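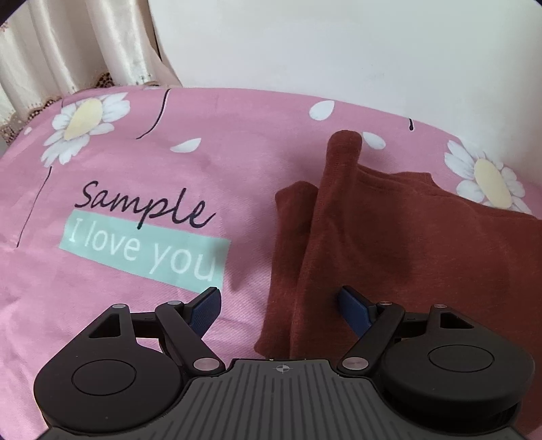

Volume 4, page 398

Hodon blood service reform

The Hodon blood service reform is a change in the way donated blood is collected, tested and shared among hospitals in the Hodon region. It replaced a system in which every hospital kept its own donors and its own stock. The reform was prepared by the regional health office and is managed today by the Nikolovski Transfusion Center in the town of Grakent.

Background

Before the reform, a patient who needed blood was often asked to bring relatives as donors. This practice, known as replacement donation, was legal but unpopular. Families living far from the hospital had difficulty finding donors in time, and payments between families and strangers were reported in the local press. Small hospitals also threw away blood that passed its storage date, while larger ones had to postpone planned surgery.

Main changes

The regional rules ended replacement donation and made the center responsible for all testing. Hospitals may still collect blood, but they must send each unit to Grakent before it is used. Red cells, plasma and platelets are separated there and then returned to the hospitals by order of need. Two laboratories do the testing, and both follow the same written procedure.

Stock is recorded in a computer register called Fimness. A hospital can see which blood groups are available in the region and reserve a unit for a patient. In an emergency the doctor on duty may use local stock first and enter it in the register later – the rules allow two hours for this.
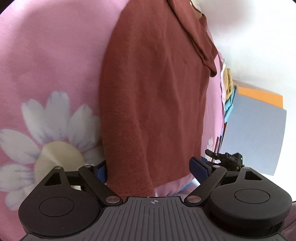

Tihomir Janevski objected that the two-hour limit was written for city hospitals, and that a night shift with one nurse and one doctor cannot always keep it. He asked for the limit to be counted from the end of the emergency.

The health office did not change the text, but it agreed that late entries would not be punished when the reason is noted in the patient's file.

Donors

Donation is voluntary and unpaid. A donor receives a free meal, the results of the blood tests and a day off work. Before every donation there is a short interview and a hemoglobin check. People who are refused are told the reason in private and, if the reason is temporary, the date when they may try again.
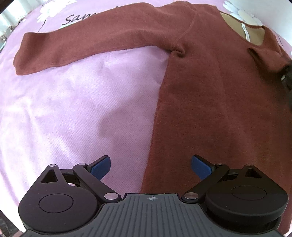
A separate list is kept for donors with rare blood groups. They are called only when a hospital asks for their group, and they may leave the list at any time without explanation.

Criticism

Selma Kelmendi has written that the reform solved the problem of testing better than the problem of transport. Mountain roads to the east of Grakent are often closed in January, and the hospitals there still depend on small local reserves. Proposals for a second storage site have been discussed, but no place has been chosen.

See also: Blood bank; Plasma donation; Replacement donor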